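The electrical safety manager at Yammine, a test and tag firm in Bastham, sees the same faults every year. Her team checked 4,000 items last year and failed 402.

"Most of those were leads," she says. "Damaged sheath, bent pins, a plug somebody rewired at home."

Offices are tested every 5 years at the low-risk end, workshops every 3 months. She would like people to look for themselves in between.

"Run the cord through your fingers with the power off. If the colour has gone brown near the plug, bin it."

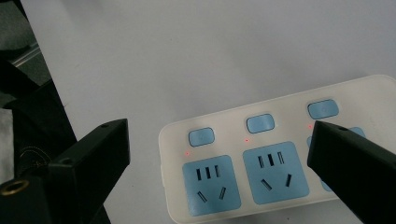
A white power strip on a pale tabletop.

Daisy-chaining is her other complaint – one board plugged into the next. "The first one carries the whole load. Fit another outlet."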